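Demolha de leguminosas

A demolha é a operação de imersão de grãos secos de leguminosas em água antes da cozedura. Aplica-se sobretudo ao grão-de-bico, ao feijão e à fava. A lentilha e a ervilha partida dispensam-na na maioria das preparações.

Processo

Durante a imersão, a água penetra primeiro pelo hilo e pelo micrópilo e depois através do tegumento. O grão aumenta de volume e o tempo de cozedura diminui. Parte dos oligossacarídeos solúveis passa para a água, que é habitualmente rejeitada.

Para 500 g de grão-de-bico seco empregam-se 2 litros de água fria. A temperaturas ambientes elevadas a demolha faz-se no frigorífico, para evitar a fermentação.

Variantes

Na demolha a quente, os grãos são fervidos durante dois minutos e repousam depois tapados. A adição de bicarbonato de sódio amolece o tegumento, mas em excesso confere sabor alcalino e desfaz o grão. O sal na água de demolha favorece uma pele mais tenra.

Na região de Prarkholm, a demolha é feita em duas águas, com mudança ao fim de quatro horas. Efa Sayce descreve o método no manual Urkeck, onde recomenda 15 g de sal para a mesma quantidade de grão.
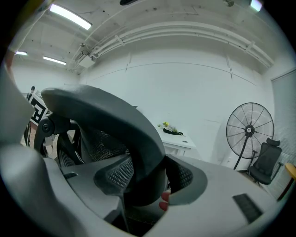 Cadeira de escritório cinzento-escura, vista de perto.

Conservação

O grão demolhado e escorrido conserva-se dois dias no frigorífico ou pode ser congelado cru. Siyabonga Nel desaconselha a recongelação depois de cozido.

Ver também: Cozedura sob pressão; Húmus; Farinha de grão-de-bico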